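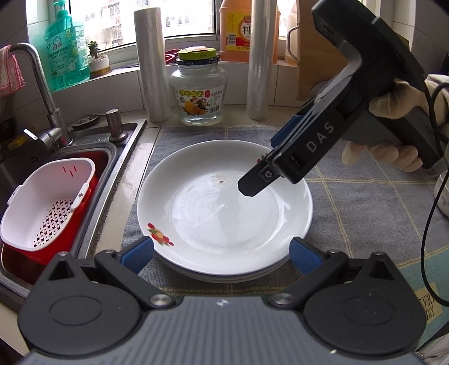 Table Service and Washing Up: notes for session 8

Right, plates. I know you all think you can stack a plate, but we lost 14 in August and I'd like to do better this term!

Start with the stack itself. Flat plates go underneath, anything with a well goes on top, and if the sizes don't match, the wider one is the base. Put a cloth mat down before you stack on a hard counter (a folded tea towel will do if the mats are in the wash). Lift from both sides with the rim resting on your fingers, and keep your thumbs out of the well, please.

Next, the sink. I like a basin with a draining basket sat in it, so small things can be lifted out in one go. Sebastião Miranda does glasses first, then cutlery, then plates, and I've pinched his order for the practical.

Printed plates: soft sponge only, and go gently over the pattern. Bring an apron next time. Reading is the Hestine handout, first half.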